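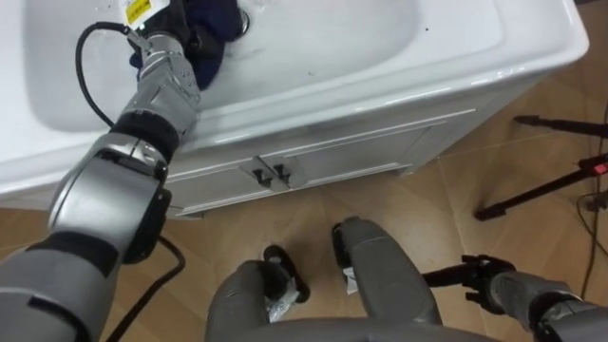
Water always flows to the lowest point it can reach. Pipes in a house are laid out to use this rule. A bathroom sink has a gently curved bowl, with a round drain opening for the water to leave by. A cloth lying crumpled near the drain, like the dark navy one in this basin, can slow the flow if it slides over the hole.

Under the drain is a bent pipe called a trap. The bend holds a small amount of water at all times. This water is a plug – it blocks smelly air in the sewer from coming up into the room. If a sink is not used for a long time, the plug can dry out. Running the tap fills it again.

From the trap, waste water enters a wider pipe and then the sewer under the street. Sewer pipes slope downhill. Where the ground is too flat, a pump lifts the water so it can flow down again. The town of Dunmore has 7 pumping stations and 58 miles of sewer.

The last stop is the treatment plant. Screens catch rags and sticks. Next, the water sits in large tanks while heavy bits sink. The sunken material is called sludge. Tiny living things called bacteria then eat most of the waste that is left.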